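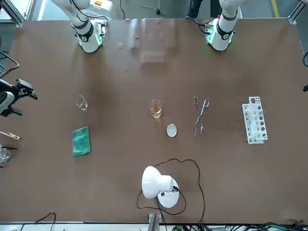

Two white robot arms over a brown table, with green lights on the grippers.

Review: Small States and Their Borders, by Fatima Makhubela (Durby, 589 pages)

I bought this book in May and needed the whole summer to finish it. It is a study of defence planning in countries with few soldiers and long borders, and the author has clearly spent many years with the subject.

The first part explains how such countries decide what to buy. Makhubela is very good here. She compares budgets over a long period and shows how a ministry can spend a lot on aircraft and then have no money left for training the pilots. I had to read the chapter on reserve forces twice, but it was worth the effort.

The middle part is weaker. It deals with alliances, and too many pages repeat what was said in the introduction. Also the maps are printed very small – on page 164 I could not read the names of the rivers even with my glasses.

The third part is about coast guards and is my favourite. I did not know how often a coast guard does the work of a navy, or how much trouble this makes for the lawyers.

The language is plain and a reader without military experience can follow it. There is a list of short forms at the back, which I used often. The index is poor: "conscription" is missing, although a full chapter is about it.

I read the paper edition. A colleague has the electronic one and says the tables are difficult to use on a small screen, so I would choose paper. My rating is four stars out of five.

14 Oct 2022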